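Everyone is sharing the Grusivach pipeline story as if it's settled. Two guards hurt, one pumping station burned, "militants" blamed within the hour. Blamed by whom?

The only source so far is a statement from Jevex, the company that runs the station. I read it twice. It names no group and gives no time for the attack.

Duygu Tekin at least called the district hospital. They confirmed two patients with burns. Burns, no gunshot wounds. The statement says "heavy gunfire."

Maybe both things are true — people get burned in a firefight. But I'd like one reporter to ask before the word "terrorists" goes in another headline.

Remember January? Same company, same road, "armed raid" on a fuel depot. 106 villagers were questioned. Touran Nouri kept after it for weeks and never found a single charge filed.

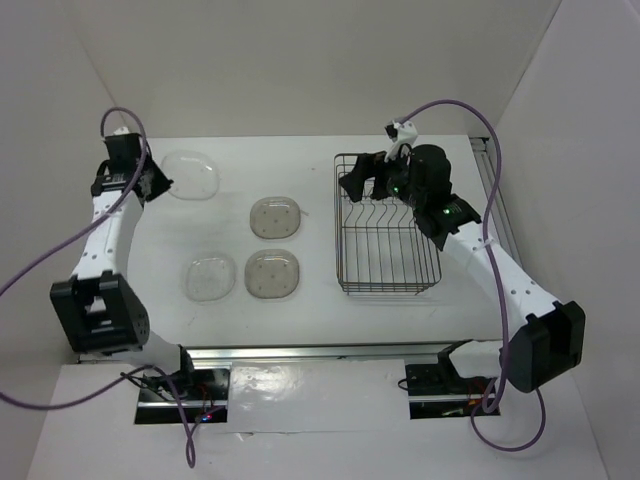 And now the governor wants more troops on the Urna road. That request was already drafted before the fire, according to Zerrin Yazıcı's piece. Funny timing, or just timing. I don't know.

No group has claimed it as of tonight. If one does, I'll post it in this thread. Until then I'm calling it a fire at a pumping station.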